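I'd been meaning to write up the Trulen open day ever since April, and the notebook has sat on the kitchen windowsill looking at me the whole time, so here goes at last (with a pot of tea, naturally).

It took me 92 minutes on two buses to get there, and I'd have happily done it twice over. You sign in, you get a sticker, and then you're handed along from one bench to the next, with plenty of time to ask daft questions. I asked a great many! The Brireck stand was mostly software, and rather over my head, but the people were lovely about it.

What I really went for was the box handling. I spent 7 years packing parcels in a warehouse, so I have Opinions about cardboard, and I was ready to be unimpressed. A brand new carton is easy, after all. It's the tired old ones that fight back, the ones that have been round the building too many times and gone soft along the top.

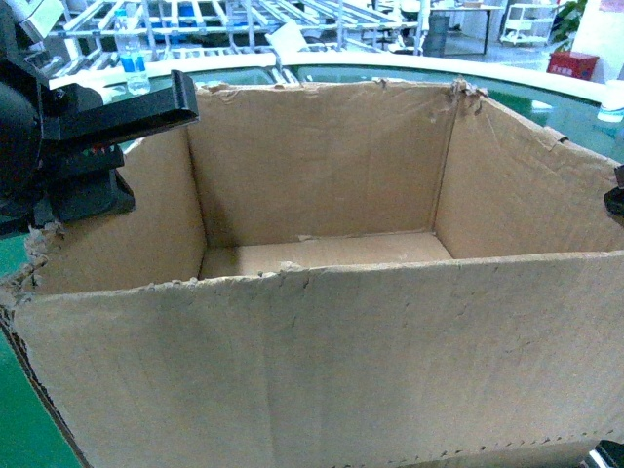
I stayed at that bench until well past four, and missed the Quiroga talk altogether, which my sister-in-law says is typical of me. No regrets, although I'd have liked the biscuits. They're planning another one next spring, and I've already put my name down.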